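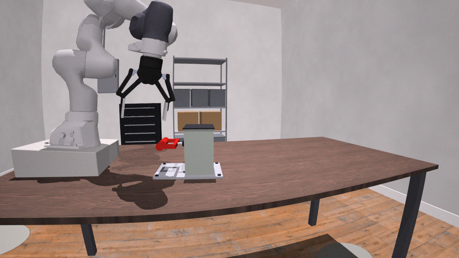
Simulated workcell with a robot arm, a two-finger gripper and a red-handled apparatus on a base plate

Demonstration gathering in simulation

Demonstration gathering in simulation is the practice of recording worked examples of a task inside a computer-rendered environment, so that a learning system can later be trained to carry out the same task. Each recorded example is called a demonstration or an episode. The practice is used mainly for tasks in which a robot arm must touch, grip or move an object, and where the correct motion is hard to write down as a fixed list of commands. It is closely related to imitation learning, the branch of machine learning in which a system learns to reproduce behaviour from examples of it.

Background

Early work on teaching robots by example relied on physical guidance. An operator held the arm, led it through a motion, and the joint angles were stored for playback. The method worked well where parts always lay in the same position, but it gave no means of adjusting to a part that had shifted. Learning systems were introduced in part to deal with this difficulty. They require many examples of the same task, recorded with the object and the arm in different starting positions.

Gathering such examples on real equipment is slow. The task must be reset by hand after every attempt, and collisions may damage the gripper or the fixture. Simulation allows the workcell to be returned to a chosen state at once, and an unsuccessful attempt carries no cost beyond the time spent on it.

Arrangement of the workcell

A simulated workcell usually contains an arm on a fixed mount, a gripper, a work surface and one task object. In the workcell shown, the arm stands on a white pedestal on a long brown table, and the task object is an upright box with a red handle at its side, fixed to a flat base plate. Surrounding items such as shelving, storage bins and drawer cabinets are often included so that the camera views contain some of the clutter found in a working room.

Shadows and surface textures are modelled for the same purpose. A system trained only against plain backgrounds may fail when it is moved to a real room, and many projects therefore vary the lighting, the colours and the camera position between episodes. This variation is generally known as domain randomisation.

Methods of recording

Demonstrations in simulation are produced in one of three ways.

Teleoperation. A person controls the simulated arm with a hand-held controller, a three-dimensional mouse or a smaller arm of matching shape. Teleoperated episodes contain the pauses and corrections of human control, which some researchers regard as useful and others remove before training.

Scripted control. A program with full knowledge of the object's position plans the motion. Scripted episodes are consistent and cheap to produce, but they tend to follow a narrow range of paths.

Derived episodes. A small number of teleoperated episodes is divided into segments, which are then shifted and rejoined to suit new object positions. Each result is replayed in the simulator and kept only if the task is completed.

Contents of an episode

An episode is normally stored as a sequence of time steps. Each step holds one or more camera images, the joint positions of the arm, the opening of the gripper and the command given at that moment. The position of the task object is also available in simulation, although it is commonly withheld from the learning system during training -- a real robot would have to estimate it from its cameras.

A written instruction may be attached to the episode as a whole. Where several tasks share one workcell, the instruction is the only field that states which of them was intended.

The Plornari collection

The Plornari collection is a set of simulated demonstrations assembled at the Bilholm laboratory in co-operation with the Zernley technical institute. It covers 12 tabletop tasks, most of them involving handles, lids or sliding parts. The first release contained 973 accepted episodes, recorded by teleoperation at 2 stations. Almost a third of these were later replaced, after a review found that the gripper had passed slightly through the surface of the object during contact.

The collection is distributed with a set of acceptance rules known as the Pawłowska criteria. Under these rules an episode is kept only if the arm begins clear of the object, the object reaches its target state, and the final state is held until recording stops. Episodes in which the operator let go and gripped again are retained but carry a separate label.

Limitations

Contact is the weakest part of most simulators. Friction, slight bending and the play in a worn hinge are all approximated, and a grip that holds in simulation may slip on a real handle. Rendered images also differ from camera images in noise and blur. For these reasons simulated demonstrations are often combined with a smaller number recorded on real equipment.

A further concern is the narrowness of operator habits. Where few people record the episodes, the examples may share the same approach direction and speed, and the trained system may perform poorly from unfamiliar starting positions. The Bilholm laboratory addressed this in its second release by assigning a starting position to the operator before each attempt.

See also

Domain randomisation
Imitation learning
Robot end effector
Teleoperation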